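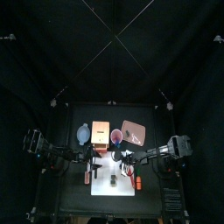
19 September 2021

Table layout, black tent, Moston room

Really happy with this table! The row along the back is finally one I'd want to keep: blue bowl on the left with its handle toward the front, then the wooden box with the drawer, then the pink cup, then the board. White sheet front and center. The sheet does more for us than I expected. Against the black top it gives you a bright patch to work on, and you know at a glance where a thing is supposed to end up.

Florian wanted the box at the far left. Tried it on paper and didn't like it, the drawer needs clear space in front of it and that spot is tight. Left it second in the row. He's welcome to argue.

The cup is my favorite of the lot. Narrow enough that taking something out of it is a proper little job, and the blue thing shows up so well against it that even from the doorway you can tell if it's in or out.

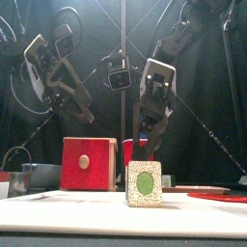
Same goes for anything else we put in there, so let's stick with strong colors. Alper Ertürk has a bag of odds and ends from the Tostine order and I've asked him to pick out the bright ones.

The board I'm less sure of. Nice rounded corners, good size, but I keep setting it down at an angle and then wondering if I meant to. Kimutai says leave it crooked, kitchens are crooked. Fair enough, and I like his thinking!

The black fabric is great, by the way. So much calmer than the old gray walls. Bought 9 more clips for it (receipt is in the Urevis folder).

To do:
- label for the shelf where the bowl lives
- second white sheet, same size
- ask Taner if the drawer can get a bit of wax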